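Household Robot Trial Moves to Table Clearing and Wiping
May 28, 2019
By Effie Nisbet

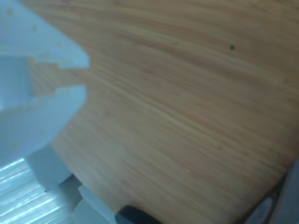 Machines are still some way from taking over the ordinary work of a kitchen, in the view of Piyumi Dissanayake, who told a meeting at Clolville that a robot which can pick up a cup has not yet shown that it can lay a table, and that the public should be given the failures as well as the successes.

Her remarks came as the Stasiment project published the first results of its trial of robot arms in household and shop-floor tasks. The project is run from the Clolville workshops with equipment and advice from Mancuso. It sets the machines a fixed list of chores, among them clearing a table, folding a cloth, putting tins on a shelf and wiping down a wooden surface.

According to the report, the arms completed 75 per cent of attempts at moving a single hard object from one place to another. The figure for folding a cloth was much lower, and the report describes it as not yet suitable for comparison with the work of a person. In the shelf-filling task the machines finished 65 per cent of attempts without help. Most of the remainder were stopped by staff when a tin had been gripped too near its edge.

Speed remains a difficulty. The report notes that a table which a member of staff can clear in under a minute may take a machine several times as long, and that the time varies a good deal with the kind of tableware used. Thin items lying flat, such as cards and teaspoons, gave the most trouble. The gripping fingers tended to push them along the wood before getting hold of them.

The tests are made up of about 500 attempts at each chore, carried out under ordinary room lighting. Objects are set down in a different position each time - the project considers this a fairer measure than a fixed layout, although it lowers the scores. Wiping has been attempted only on bare surfaces so far, and a further round with crumbs and spilt liquid is planned.

Ikeo, which supplies shop fittings to a number of retailers in the area, has agreed to lend shelving for the next stage. The company said that it had no present plans to use robots in its own stockrooms and that its interest was in learning how shelves might be arranged if such machines came into use.

The second stage will begin in August and will add 2 new chores, loading a dish rack and sorting laundry by colour. A report on that stage will be made available on request.

Related items
Stasiment project: list of chores and scoring rules
Shelf heights and reach: notes from the Clolville workshops
Mancuso to advise on household trial
Folding a cloth by machine: a short background

Contact: News Office, Stasiment project, Clolville | © 2019 Stasiment | Back to top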